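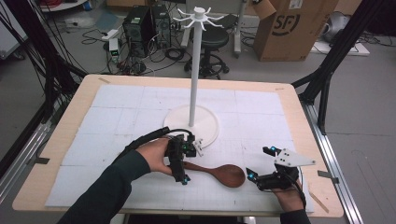 Ocampo_Interiors

Dear members,

I am preparing the beverage and utensil section of the Rosside shared kitchen guidelines and would welcome comments before the text is circulated in January. The question concerns the white mug tree with the round base and the curved arms at the top. The current draft assigns it to mugs only. Several residents have asked that it also be permitted for utensils, including the brown wooden spoons with the large oval bowls, which at present have no assigned place.

My own position is that a stand of this type may reasonably serve both purposes, provided that the spoons in question can be hung. I would be grateful for views on stability, hygiene and wording.

----

Flavex
Reply 1

Thank you for raising the matter. I would advise against mixed use. A mug tree is designed to carry weight near the top of a pole, and its balance depends on the load being spread evenly. Users will load one side with mugs, hang two or three spoons on the other, and assume the result is level. In our building a similar stand was knocked over twice in one month. A crock placed beside the stove would serve the spoons better and would cost very little.

----

kitchen_standards_17
Reply 2

I respectfully disagree with the previous contributor. A wooden spoon weighs very little compared with a filled dish rack or a row of stoneware mugs, and its effect on balance can be disregarded. The greater difficulty is attachment. A spoon without a hole in the handle requires a loop of cotton cord before it can be hung from a curved arm. Could the original poster confirm whether the Rosside spoons are drilled?

----

Ocampo_Interiors
Reply 3

They are not drilled. Our proposal is to tie a short cord around the end of each handle. The estimate for cord and labor came within the 47 dollars remaining in the utensil budget.

----

Sevix
Reply 4

A cord tied around an undrilled handle will slip as soon as the wood is oiled. Please drill the handles or abandon the idea.

I would also draw attention to drying. Wooden spoons should be hung or laid so that air reaches the whole bowl. A crock holds them upright with the bowls in the open air, and it is therefore acceptable, but only when the spoons are placed in it dry. Residents who rinse a spoon and return it at once will leave water standing in the bottom. On this point I consider the hanging arrangement superior, and I do not share the preference expressed in Reply 1.

----

Flavex
Reply 5

The remark on standing water is accepted. A crock with drainage holes and a saucer would answer it. I maintain my objection to the stand. The arms are intended for mug handles, and a large spoon hanging from one of them will swing against the mugs on either side whenever a person reaches for a cup. Chipped rims are a recurring complaint in every shared kitchen I have dealt with.

----

user496
Reply 6

May I suggest a compromise? Purchase a second stand and label one for mugs and one for utensils. The two uses would then remain separate, and each stand could be kept where it is needed. Our own utensil stand is next to the stove and the mug stand is beside the kettle. The arrangement has been in place for 21 months without complaint.

As to the surface beneath, we set both stands on a thin cork mat. A round base on a bare wooden counter tends to travel when a mug is pulled off in haste.

----

kitchen_standards_17
Reply 7

I support the proposal in Reply 6, with the reservation that counter space may not allow it. If only one stand can be kept, I would limit it to mugs on weekdays and revisit the question of spoons after the handles have been drilled. A hole of modest size, sanded smooth and oiled, will not weaken a spoon of that thickness.

----

Ocampo_Interiors
Reply 8

I am obliged to all who replied. The revised wording is as follows:

"The mug stand is reserved for mugs. Wooden spoons are to be dried fully and placed in the utensil crock. A separate utensil stand may be introduced where counter space permits, and spoons hung from it must have a drilled handle."

The request for a second stand will be submitted on Sunday with the other kitchen purchases. Comments on the wording may be posted until then.

----

Sevix
Reply 9

The wording is acceptable. Please replace "dried fully" with "dried overnight." Residents differ on the meaning of the former.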